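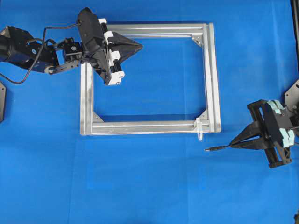

July, late, kitchen table

Suha Chamoun came back from the Allance talk convinced that 3000 steps before breakfast will fix her sleep. She has bought the Noguchi pillow too. It cost 80 and smells of rubber. I asked who ran the study. The pillow people ran the study.

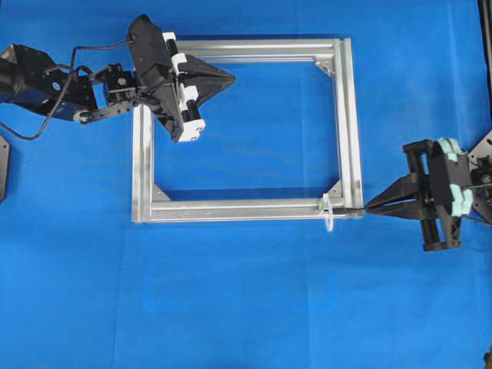
Rirnholm Evening Walking Club

I still went, mind you. We did the river path as far as the weir and Rasha Khasawneh's watch gave her 700 steps more than Suha's, side by side the whole way. Neither of them thought this mattered. 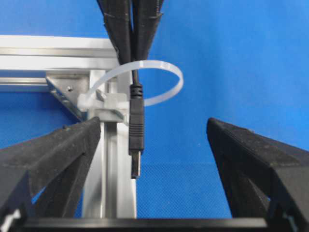
Suha says I should keep a sleep diary for a month before I judge. Fine. Last night: bed at eleven, awake at ten past three, listened to next door's boiler, read a chapter, dropped off near five. The night before I hadn't walked at all and slept until seven. I shan't be telling her that until the pillow has gone back.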